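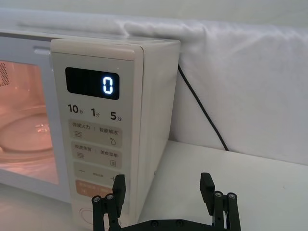
家事ロボ、電子レンジはまだ「半人前」 Hirgateの公開テスト

20/01/2024

ロボットに台所仕事は任せられるのか。家庭用アームを開発するHirgateが、電子レンジを使った作業テストの結果を公表した。結論から言うと、まだ早い。

課題は単純。扉を開ける、皿を入れる、閉める、時間を決める、スタート、取り出す。人間なら考えもしない手順だが、286回の試行で最初から最後まで通ったのは138回。半分に届かず。

つまずきの多くは操作パネルだったという。使ったのは白い卓上型で、ボタンの表記は中国語。「微波火力」と「智能解冻」、「微波蒸煮」と「美食菜单」のように、一つのボタンに二つの機能名が並ぶ。表示の下には「10 秒」「1 分」「5 分」。どこを押せば何が起きるか、人でも初見だと少し迷う。アームは隣のボタンを押したり、押し込みが浅くて反応しなかったり。マイナスとプラスの押し間違いも目立った。

開発責任者のグラジナ・ガイェフスカ氏(Grażyna Gajewski)は「つかむ動作はかなり良くなった。問題は押すほう」と話す。指が2本のグリッパーでは、先端が自分の視界を遮ることもあり、押す直前にボタンを見失うらしい。対策としてカメラ位置の見直しを進めてるところ。

皿の出し入れは比較的順調。ただし汁物は対象外で、今回は空の皿と軽い容器だけ。熱い器をどう持つかは次の課題になる。

店舗側の目は厳しい。総菜チェーンManoleで厨房を担当するボグダン・ストイカ氏は「昼の混雑時に失敗されたら、結局人が付くことになる。それなら自分で押す」。同店では、棚の補充と床掃除の機械はすでに動いている。温め作業の導入は見送り、再検討の時期も未定とのこと。

一方、競合のGretholmはレンジ側を変える考え。ボタンを介さず通信で加熱を指示する方式で、アームの仕事は扉と皿だけになる。確かに早道だが、古いレンジのある家では使えない。ガイェフスカ氏は「どの家の台所でも動くことにこだわりたい」と譲らず。

Hirgateは9月にTukthorpeの実験住宅で2回目の公開テストを行う予定。メーカーの違うレンジを複数並べ、初めて見るパネルにどこまで対応できるかを見る。見学の申し込み方法は後日発表。

価格や発売時期については回答がなかった。家庭で買えるのはまだ先になりそだ。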